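Caderno da oficina Midmont, 07/07/2025
Mesa dos doces, toalha às bolas

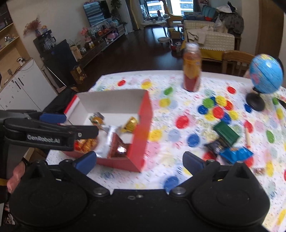
Última alteração desta página: hoje, 18h46

A toalha branca de bolas vermelhas, amarelas, verdes e azuis continua em serviço. Para quem procura um embrulho pequeno e colorido, é camuflagem. Voto por uma toalha lisa até outubro, sabendo o que valem os meus votos.

A caixa vermelha ficou aberta, com a tampa ao alto e uma aba deitada para a frente. Os cor de laranja amontoaram-se à esquerda, o dourado instalou-se no meio e o papel prateado amarrotado pende na borda com ar de quem já desistiu. Na lista estão 46 doces da encomenda Divel. Não conferi e não tenciono conferir.

Do lado direito, desordem: pacote verde-escuro, saco azul de snack à frente dele, um invólucro roxo e prateado, um pauzinho de madeira na diagonal. A garrafa de sumo fica mais atrás, onde faz menos estragos se tombar.

O globo também está na mesa. Serve para lembrar que há outros sítios.

Por fazer:
- etiqueta nova para a caixa (a folha Říha, n.º 11, ainda diz «parafusos»)
- perguntar à Menier pelas 7 caixas em falta
- decidir de vez se papel vazio conta como doce. Eu digo que não.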